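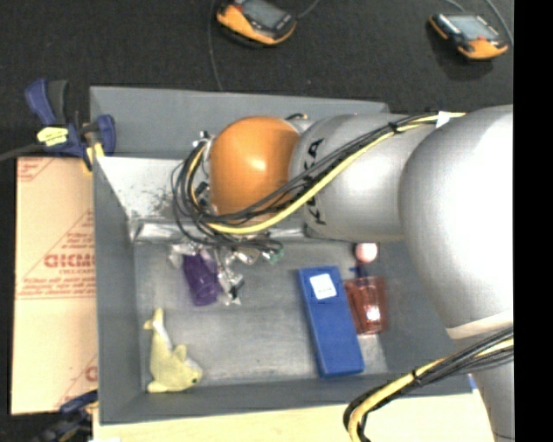
**Leltcombe Robotics Club – Arm Station Check, November**

- [x] Bin clamps tight. *Both left-side clamps checked by hand.*
- [x] Cable ties present on arm bundle. *Inspect again after 17 runs.*
- [ ] Cables clear of bin wall at full reach. *Thin wires hang low – reroute before the Brirton meet.*
- [x] Emergency stop tested.
- [ ] Floor line repainted. *Carried over from last check.*

Students shall remain behind the line while the arm is powered. Station released for reduced speed only.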